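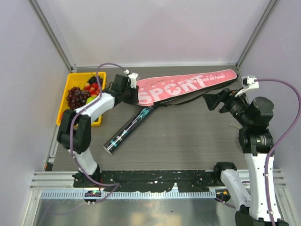
I got to the Kemeys Hall kitchen twenty minutes early and Petronella Engelbrecht was already there with her sleeves rolled up, yelling something cheerful at a stockpot. She teaches Afrikaans and Dutch at the Tedmont School of Languages, and every February she runs the Winter Storytelling Week, where students get up and tell a folktale in whatever language they've been learning. No notes allowed, no slides, and (her rule) no apologizing before you start!

"That last one is the hardest," she told me. "They all want to say sorry, my accent is bad, sorry, I'm nervous. I say no. Walk up, breathe, begin. The audience came for a fox and a crow."

I'd been meaning to talk to her for ages. I went to my first Storytelling Week as a student, badly mangled a Welsh tale about a drowned village, and loved every second of it. This year there were 131 tellers, and the hall seats 100, so for the first time they split it into two rooms. I asked her how that went.

"Terrible for me, I wanted to be in both," she said. "I was running up and down those stairs. I missed the whole Hungarian set and I'm still hearing about it."

Petronella grew up hearing stories from her grandmother, mostly about jackals getting the better of somebody. She says she didn't think of it as culture until she moved away and found that other people's grandmothers had the same jackal, just with a different tail. Her first year at Tedmont she asked her beginner class to learn one story by heart instead of taking the oral exam. Six students signed up. The other teachers thought she'd lost it.

"Aled was the only one who asked if his class could come too," she said.

Aled Lloyd teaches Welsh down the hall, and he wandered in around then looking for coffee, so I grabbed him. He's much quieter than she is, but get him going on the subject of beginners and he doesn't stop.

"You give a beginner a dialog about booking a hotel and they learn to book a hotel," Aled said. "You give them a giant who's lost his heart in an egg, and they want to know the word for egg. They'll come and find you at lunch to ask."

I wondered about the grammar. Don't people just memorize the sounds?

"Some do, the first week," he said. "Then they forget a line on stage and have to get themselves out of it, and they're speaking Welsh."

We talked a while about what gets lost when everyone stays home with a screen, and Petronella waved that off. She likes screens fine. She learned half her Portuguese from soap operas and will happily tell you the plots - all of them, with voices.

What she does worry about is the smaller languages. Two of the classes that took part this year had fewer students than last time, and she'd like to see local families come in and tell stories alongside the kids. A retired couple did one together in Frisian, trading lines and correcting each other the whole way through. She said the room was in tears laughing, and hardly anyone understood a word.

I asked if she'd tell one herself next time. She never has, not once.

"Oh, I'm much too nervous," she said, and went back to the soup.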